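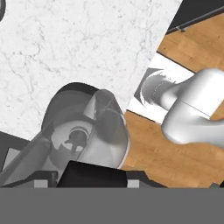 Stone is dead stuff, a mason in Lirnbridge told the students who came to his yard one June, and people only like it because it is cold to the touch. Most of the group disagreed with him, and the argument went on for the rest of the visit. It is a fair place to begin a chapter on surfaces in the home, as it raises the two matters we shall be dealing with: what a material is, and what people feel about it.

Chapter 3
Stone and Timber Indoors

Chapter 2 dealt with walls and ceilings, which are looked at a great deal and touched very little. Worktops and floors are different. They are leaned on, walked on, scrubbed, knocked and spilled on every day, and the choice of material matters more than the choice of colour. In this chapter we look at two families of material, stone and timber, and at what happens where they are used in the same room.

3.1 What marble is

Marble begins as limestone. When limestone is buried deep enough, heat and pressure cause the grains of calcite in it to grow again and lock together. The shells and other remains that could be seen in the limestone are usually lost. A pure marble is white. The veins come from other minerals, such as clay, iron oxides or graphite, which were present in the limestone as thin layers or were carried into cracks later on.

Two things follow from this. The first is that no two slabs have the same veins, unless they were cut one after the other from the same block. The second is that marble is still made of calcite, and calcite reacts with acid. Lemon juice or vinegar left on a polished top will leave a dull patch. This is called etching. It is not a stain, and it cannot be washed off -- the surface itself has been eaten away by a very small amount. Sealing a slab slows down staining by oil or wine but does little to prevent etching.

Marble is also fairly soft. Calcite stands at 3 on the Mohs scale, and a steel knife will scratch it. Granite, which is mostly quartz and feldspar, is a good deal harder, and many people who ask for marble are shown granite or a man-made stone before they decide.

3.2 Timber underfoot

Timber is a bundle of tubes. In the living tree these carried water, and in the board they go on taking in moisture from the air and giving it up again. A board swells and shrinks mostly across its width and hardly at all along its length. A floor laid tight to the walls in a dry spell may rise in the middle when damp weather comes. For this reason a gap is left at the edges and covered by a skirting board or a strip of beading.

The pattern we call grain depends on the way the log was cut. Boards sawn straight through the log show arches and loops. Boards cut towards the centre show closer, straighter lines, and they move less. They also cost more, as the method wastes more of the log.

3.3 Where the two meet

At the village hall in Vavham the kitchen was refitted with stone tops over an oak floor. The stone weighed more than the old tops, and the floor joists had to be checked before any of it was brought in. This step is often left out in small jobs. A slab 3 cm thick weighs in the region of 80 kg for each square metre, and the cupboards beneath it must stand level and be well fixed.

The floor was laid before the cupboards. Some fitters prefer the other order, so that the boards are free to move and can be lifted later without disturbing the kitchen. Both orders are in common use, and we compare them in section 3.5.

Terms used in this chapter

Calcite: the main mineral in limestone and marble.
Etching: dulling of a polished surface by acid.
Honed: ground smooth but left without a shine.
Joist: a beam that carries a floor.
Movement gap: the space left at the edge of a timber floor.

Before reading on, find a stone or timber surface that you use every day. Note where it is most worn, and keep your notes for the exercise at the end of section 3.4.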